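Ticket : girouettes et annonces sonores décalées d'un arrêt sur la ligne Plellton – Skumusden
Ouvert le 11/06/2019 – Statut : résolu, sous surveillance
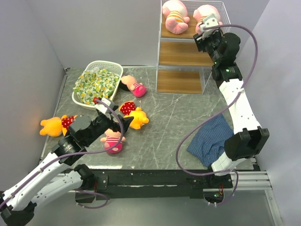

Bonjour à toute l'équipe exploitation ! Je reprends ce ticket depuis le début pour que tout soit au même endroit, et parce que le dossier est franchement passionnant (si, si, vous allez voir).

Symptôme signalé
Depuis l'ouverture du prolongement du tramway vers Skumusden, les rames annoncent l'arrêt suivant trop tôt. À Loureiro, l'afficheur intérieur indique déjà le terminus et la voix aussi. Les conducteurs corrigent à la main au pupitre, mais le décalage revient au trajet suivant. 4 rames touchées. Sens retour vers Plellton : aucun problème.

Environnement
Système embarqué Futach, base des arrêts mise à jour pour le prolongement. Odomètre et GPS actifs sur toutes les rames.

Essai 1 – redémarrage du calculateur de bord
Fait au dépôt, rame à quai, batterie coupée puis rétablie. L'affichage repart correctement, on y a tous cru ! Décalage revenu dès le premier passage à Loureiro. Sans effet.

Essai 2 – rechargement de la base des arrêts
Base effacée puis réinstallée depuis la clé du dépôt. Même comportement, au même endroit. Au moins c'est reproductible, et un défaut reproductible, c'est déjà un beau cadeau.

Essai 3 – GPS désactivé
Sur une seule rame, en marche à vide. Le décalage persiste avec l'odomètre seul. La réception satellite sous le pont n'y est donc pour rien, alors que c'était mon hypothèse favorite.

Commentaire de Yaowalak Kongkaew
J'ai comparé la table des interstations avec le plan de pose des voies. Entre Loureiro et l'arrêt précédent, la table aller donne encore la distance du quai provisoire. Le quai définitif est plus loin : 1 670 mètres à parcourir. Le système considère l'arrêt comme desservi avant que la rame y soit, et il passe au suivant. La table retour a été saisie séparément, avec la bonne valeur.

Réponse
Bravo Yaowalak, superbe trouvaille ! Ça colle avec tout ce qu'on observe, y compris le sens retour qui marche bien. Je n'aurais jamais pensé à ressortir le plan de pose.

Correctif appliqué
Distance corrigée dans la table aller, nouvelle version de la base générée et chargée sur les rames concernées. Attention : il faut valider par « Enregistrer et publier », le simple « Enregistrer » garde l'ancienne table en mémoire (je me suis fait avoir, presque 3 heures de perdues).

Vérification
6 allers-retours complets en service, avec quelqu'un à bord pour noter chaque annonce. Affichage et voix corrects à tous les arrêts, dans les deux sens. Un grand merci aux conducteurs, qui nous ont fait des relevés d'une précision formidable.

Reste à faire
– Charger la base corrigée sur les rames de réserve avant fin juin.
– Demander à Futach une alerte quand les distances aller et retour diffèrent trop.
– Retirer l'ancienne clé du dépôt, qui contient toujours la table d'origine.

Je laisse le ticket ouvert en surveillance jusqu'au chargement des rames de réserve. Si une annonce vous paraît bizarre, notez le numéro de rame, le sens et l'heure, et ajoutez-les à la suite.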